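# Come bake with us: home bakers wanted for the Mumatine bread trials

We're getting ready for another round of recipe testing at Mumatine, and we need people who like to bake at home, or who would like to like it. 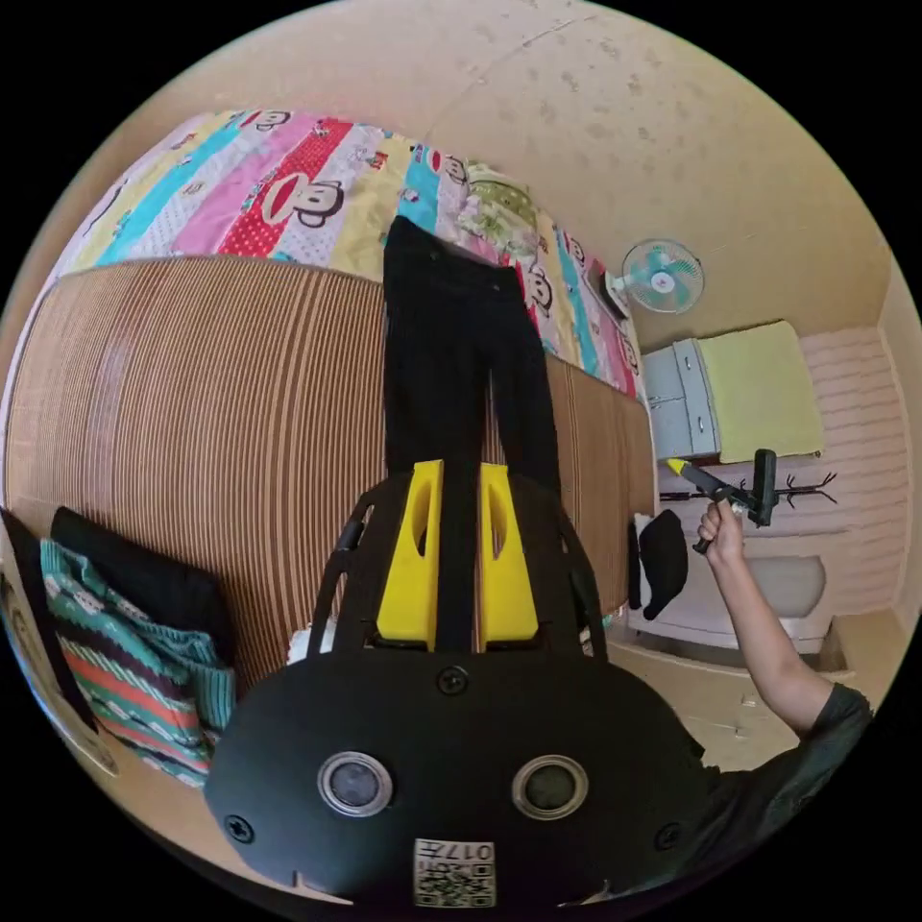

The round starts in September and runs for eight weeks. If you've never heard of us, we're a small test kitchen that writes and checks bread recipes for people with ordinary ovens, ordinary flour and not a great deal of time. Our last collection was flatbreads and griddle breads, which we enjoyed very much (we ate far too many of them). The next one is about slow-rise loaves, the kind you stir together in the evening with a wooden spoon and bake the next day, and before a single recipe goes into the book we want it baked in a lot of different kitchens by a lot of different hands.

## Why we ask home bakers

My name is Tatiana Kadlec and I look after the recipe trials. I have baked every loaf on the list so many times that I could probably do it with my eyes shut, and that makes me a pretty poor judge of whether the directions are any good. When a recipe says "until the dough looks puffy," I know what I mean. You may not, and you'd be right to wonder, and I would much rather hear about it from you now than from a reader with a flat loaf on the counter.

Last time we had 86 bakers send in notes. One of them wrote two full pages on the word "tacky," and she was quite right, and we took the word out. Another lived high in the mountains and found that her dough was racing ahead of ours by hours, so there is now a whole section on altitude that wouldn't have been there otherwise. I still have all those notes in a binder and I go back to it often.

## What you would be baking

There are six recipes in this round and each tester bakes four of them. You don't choose all four, I'm afraid, but you do get to pick one, and we assign the rest so that everything gets a fair number of bakes. The six are:

- The Plain Overnight Loaf – flour, water, salt, a pinch of yeast and nothing else
- Verbeke, a dark rye with caraway and a spoonful of molasses
- Oat and honey sandwich bread, baked in a standard loaf pan
- Dreter, our name for a seeded loaf that is baked in a covered pot
- Potato rolls, made with leftover mashed potatoes
- Clundimis, a sweet braided bread with raisins and orange peel

The odd names are kitchen nicknames. They started out as scribbles on masking tape and somehow they stuck, and they may or may not make it into the finished book. If you have strong feelings about that, there's a space for it on the form.

None of these need kneading for more than a couple of minutes, and two of them need none at all. The braided one is the most fiddly. I'd say give it a whole afternoon the first time, and don't worry if the braid comes out lopsided, because a lopsided braid is useful to us too.

## Who we're looking for

All sorts, and I do mean that. We have room for 90 testers and we try to fill about a third of those places with people who have baked bread fewer than five times in their lives. If you've always been a cake person and yeast makes you nervous, please write to us. If you've been baking twice a week since your children were small, please write to us as well, and try to follow the recipe as written the first time around, even when your hands are telling you otherwise. (This is the hardest part for experienced bakers. I know. I'm terrible at it.)

You will need:

- An oven that works and that you're allowed to use for an hour or so at a stretch
- A kitchen scale that reads in grams, or a set of US measuring cups and spoons
- A standard loaf pan and a baking sheet
- A heavy pot with a lid, if you'd like to be considered for the Dreter
- A refrigerator shelf you can spare overnight
- A way to fill out an online form, or a stamp and an envelope if you like paper better

We split the group between scale people and cup people on purpose, so please don't go out and buy a scale for us. We're always short of cup people, to tell the truth, and a cup of flour can vary so much from one kitchen to the next that we really need to see it happen.

A few things we can't get around. You have to be 18 or over, and you need to live somewhere in the United States so that we can mail you the flour. All six recipes have wheat in them, and the shared kitchen where we pack the boxes also handles nuts, milk, eggs and sesame, so if there's an allergy in your house this is probably not the right round for you. We're hoping to do a gluten-free one later on, and I'll gladly put you on the list for it.

## What we send you, and what we pay

Once you're signed up, we mail you a box with flour, yeast, salt, seeds and any of the less common bits you need for your four recipes. You supply the everyday things, such as butter, eggs, milk, honey and the mashed potatoes. Keep your grocery receipts and we'll pay you back for those.

Testers who send in all four reports receive $200 at the end of the round. If life gets in the way and you only manage two or three, we pay $40 for each finished report, and there are no hard feelings whatever. People get the flu, ovens break down, grandchildren arrive early. Just drop us a line so that we can hand your remaining bakes to somebody else.

You'll also get a copy of the book when it comes out, with your name in the back if you'd like it there.

## How much time it takes

Less than you might think, though it's spread out in a funny way. A typical loaf goes something like this: ten minutes of stirring after supper, a long rest overnight, fifteen minutes of shaping in the morning, another rest, and then the better part of an hour in the oven. Most of that you can spend doing something else altogether, but you do have to be around for the turning points, and that can be awkward on a working day. We give you two weeks for each recipe so that you can find a day that suits.

The report takes another twenty minutes or so. It asks:

1. When you mixed, shaped and baked, as near as you can tell
2. How warm your kitchen was – a guess is fine if you don't own a thermometer
3. What brand of flour you used, if you ran out of ours
4. Which step, if any, made you stop and read it again
5. Whether you changed anything, on purpose or by accident
6. How the bread looked, sliced and whole
7. How it tasted on the first day and on the second
8. Whether you'd make it again if we weren't asking

Number four is the one I read first. Please be blunt. You won't hurt my feelings, and if you do I'll have a slice of toast and get over it.

We'd also like one photo of the whole loaf and one of a cut slice. A phone is plenty. Daylight near a window is best, and please lay a ruler or a teaspoon beside the bread so that we can judge the size. All our Plain Overnight Loaves start with 700 grams of dough, so it's very interesting to see how differently they spread.

## A few questions we often get

**Can I bake with my kids?** Please do. Put a note on the report saying who did what. We had a nine-year-old shape every one of her father's rolls last time and they were neater than mine.

**Can I share the recipes with a friend?** The bread, yes, as much as you like. The recipes themselves we ask you to keep to yourself until the book is out, mainly because they'll change, and I would hate for an early version with the wrong amount of salt to be passed around forever.

**What if the loaf is a flop?** Send the report anyway, photos and all. A flop is every bit as helpful as a good loaf and it pays the same. Do let it cool before you cut into it, even so. I've seen quite a few breads written off as gummy that only needed another hour on the rack.

**Do I have to eat it all?** No! The potato rolls freeze beautifully, and neighbors tend to be pleased.

**I use a bread machine. May I still apply?** For this round we need everything mixed by hand and baked in a regular oven, but you're welcome to apply if you're happy to leave the machine in the cupboard for a few weeks.

**My oven runs hot. Does that matter?** Tell us about it on the application. So many ovens do, and we'd like to have several of them in the group.

## How to apply

Fill out the short application on the Mumatine website, under "Bread Trials," or print it and mail it in. It asks for your name and mailing address, what sort of oven you have, whether you're a scale person or a cup person, and which of the six recipes you'd most like to bake. There's also a box where you can tell us about something you've baked, good or bad. You don't have to write much. A few lines will do, although I have to say I enjoy the long ones.

Applications stay open until the places are filled. We read them in the order they come in and try to answer each one within two weeks, whether it's a yes or a not-this-time. If you applied for the flatbreads and didn't get a place, please mention that and we'll move you up the list.

If you have a question that isn't covered, use the contact form on the website and put "Bread Trials" in the subject line so that it lands with me. I'm usually at my desk by 8 a.m., before the ovens go on, and I answer most of my mail then with a cup of coffee and whatever is left of yesterday's loaf.

Warmly,

Tatiana Kadlec
Recipe Trials, Mumatine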